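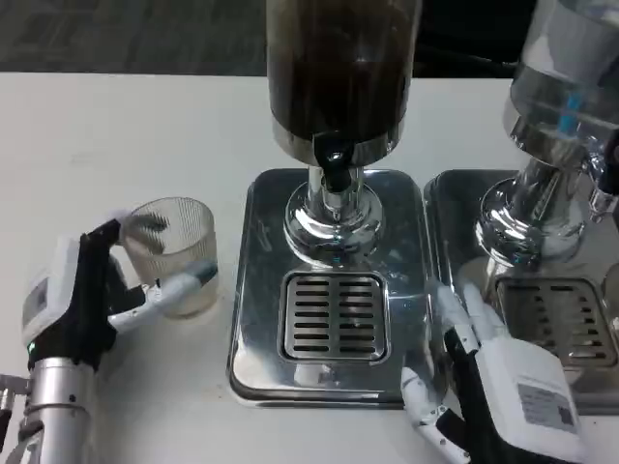
Drinks table at Plornau

Last updated: Apr 2, 2022

Up before the alarm and couldn't get back to sleep, so I went over to Plornau early. The side door was unlocked and the heating was already on. Parked by the loading bay because the lot in front was being swept.

The tables had been set out the night before. I wiped down the white one for drinks twice. It had tape residue on it from whoever used it last and the first cloth only smeared it around. Rubbing alcohol took it off. I didn't put a cloth on it. Last October the tablecloth got soaked in the first half hour and looked awful until we packed up, and a bare top can be wiped.

The dispensers are the tall ones with the chrome feet from Kocsis. Réka Deák booked them and I was to sign for them, but they had been dropped off by the time I got in, with the sheet tucked under one of the trays. The deposit is 80 each. The feet had fingerprints all over them and I polished them with a dry microfiber, then moved them and had to do it again. Next time I'll put them where they go first and polish after.

I went back and forth on how far apart to set the trays. The Kocsis sheet says to leave a hand's width. I had them like that to begin with and people would have dripped in the gap for sure, so I pushed the trays almost together, with the dark drink in the middle of the table and the clear one to the right of it. The slotted part of each tray faces the front. They can go in backwards, and then the tap drips on solid steel and it runs to the lip and sits there. I know because I did that at Pivley.

Filling took longer than I had planned. The big pitcher in the kitchen has a crack in it, so I used the small one and walked. I spilled some on the carpet on about the third trip. It's dark gray and I blotted it and can't find the place now.

The cups are the clear ribbed plastic ones. We had 900 delivered, which is far too many, but the next size of order down would have left us short and the price was close. The ribs make them easier to hold and also make them stick together in the sleeve. You have to twist them to get them apart. I tried putting a stack out on the left side, but it leaned, so I kept the sleeves under the table and put out a few at a time. That was a bother all day. Brerham has one of those tube holders and I should ask to borrow it.

Doors opened and there was the usual wait where people stand near the table and don't take anything. Then one person does. The tap on the dark one pours fast. Most people filled the cup higher than they meant to, pulled back, and the last bit went in the tray. The trays did their job. I emptied the middle one 3 times and the right one once, late in the afternoon, and it hardly needed it.

A man in a green jacket asked me whether the dark one was coffee or tea. A woman behind him asked the same thing before I had finished answering. I had meant to bring the little card stands and left them on my kitchen counter. Ended up writing on a folded index card and leaning it at the back, where it fell over every time somebody set a cup down hard. Tape would have fixed it, but I had just spent all that time getting tape off the table.

Réka came by after lunch and stayed a while. She thinks we should move the drinks nearer the wall so the line doesn't cross the doorway. I said the cords are the trouble, since they run behind there already and I don't want people stepping over them. We left it for next time. She had a cold and went home early.

Ate a cheese sandwich standing up. Had two cups of water and no coffee all day, and had a headache by four.

It was slow at the end. I turned off the lights in the kitchen at 7 and started draining. The dark one had a good third left in it and I poured it down the sink, which felt like a waste, but there was nothing to carry it home in. The grates lift out if you press on the back edge. Washed both, washed the trays, dried them with the last clean towel. Some water stayed in the bottom of the taps whatever I did. I wrapped them in a plastic bag for the trip back to Kocsis.

Still to do: return the dispensers before noon and get the deposit slip. Put the card stands in the car tonight. Ask Brerham about the cup holder. Buy a new pitcher, the bigger size, with a lid.

My feet hurt. Soup from the freezer, then bed.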